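Members' News: Our Visit to the Niltetti Workshop

Ten members made the trip to Sterstead in December for the open afternoon at Niltetti, the small robotics firm that moved into the old Were building last spring. Parking was easy and the coffee was good. We were let in at 2 and split into two groups, one starting on the ground floor with the machining area and the other going straight upstairs to see the robots.

Our host upstairs was Mwangi Khaemba, who runs the arm program. The project is called Mesik. Its goal is to get a pair of low-cost arms to do everyday table jobs using both hands, and the job they are working on now is plugging a charging cable into a phone. Khaemba said they picked it after trying folding cloth and stacking cups. A phone is thin and smooth and has to be held still while something small is pushed into it, which makes it a fair test of both the grip and the aim.

The arms are white with black joints and black grippers, and they work at a plain wooden table. The power strip and the cable sit on the same table, much as they would in a house. 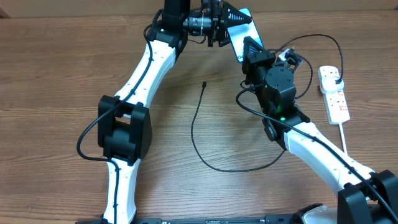

The two Mesik arms with the phone held between their grippers.

Khaemba talked us through the steps. One arm picks the phone up off the table and brings it to the middle. The other arm takes hold from its side so that the phone can be turned until the charging port faces the right way. Then one arm lets go and reaches for the cable. Each run is recorded, and the good ones are used to train the software. The team had 35 good recordings from that week and wanted a lot more.

Several of us asked about the cable. Khaemba said it is the hardest part of the job. A phone keeps its shape wherever you put it down, but a cable lies differently every time, and the arms have to find the end of it before they can do anything else. They do not tape it down or put it in a holder. Someone asked whether a wireless charger would solve the problem, and he said he hears that at every open day.

We also had a look at the grippers up close. The fingers have a bumpy black surface on them for grip. Khaemba passed a spare pair around the group so everyone could feel it. An earlier version was smooth, and phones slid out of it often enough that they kept a foam mat on the table for a month. The view from the wrist camera was up on a monitor next to the bench, and most of our group ended up watching that instead of the arms. It is easier to follow what the gripper is lining up with when you see it from there. 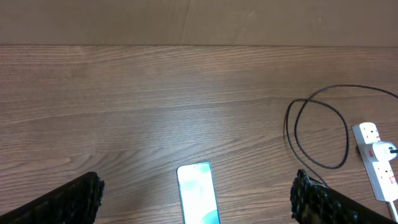 Next Visit and How to Sign Up

Niltetti has offered us a second afternoon in March for members who missed this one. Groups will again be limited to ten. The workshop is up one flight of stairs and there is no elevator, so please tell us in advance if that is a problem and we will ask about a ground floor session. Closed shoes are required in the machining area. The bus from the library stops 4 minutes' walk from the door.

To put your name down, use the sheet at the front desk or reply to this newsletter. Members who came in December are welcome to join the waiting list.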